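4.3 Comparing two grippers in the simulated kitchen

By now you should have Clerngate installed and the kitchen scene loading without complaints. In this section we'll run the same pick with two grippers, the Laitinen narrow-finger model and the Ziveck wide pad, so you can see for yourself which one suits the work you have in mind. Take your time with it, and do put the kettle on, as the first load can be slow on older machines!

1. Open the Stostanik project folder and choose the countertop scene. Leave the lighting alone for now.

2. In the Tool menu, pick Laitinen. The wrist will redraw with the new gripper attached.

3. Set closing force to 40 and finger speed to 100. These are gentle values, and we'd rather you start gentle and work up.

4. Select the bottle as the target and press Preview. The arm moves to its approach pose and stops there, so you can orbit the view and look at the fingers from both sides.

5. If you're happy with the approach, press Run. Let the whole batch of 1,000 trials finish before you open the results (it's tempting to peek, we know, but the table redraws each time and slows everything down).

6. Save the results under a name you'll recognize next month, then go back to step 2 and choose Ziveck. Keep every other setting the same.

Note: The bottle is free to tip when a finger touches it. A leaning bottle doesn't count as a failed grasp by itself; the trial is scored on the lift.

Caution: Don't copy the force value straight over to a real arm. Simulated glass is very forgiving, and yours won't be. Go through the hardware limits in section 6 first.

Niloufar Najafi wrote the scoring script and Vilja Aaltonen keeps the gripper models up to date, so please mention which of the 2 your question concerns when you write to the help desk.

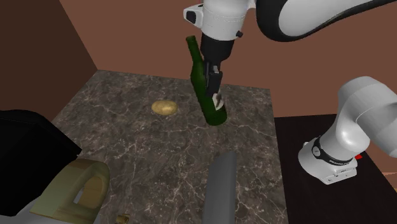

Figure 4-3. Gripper at the bottle, countertop scene.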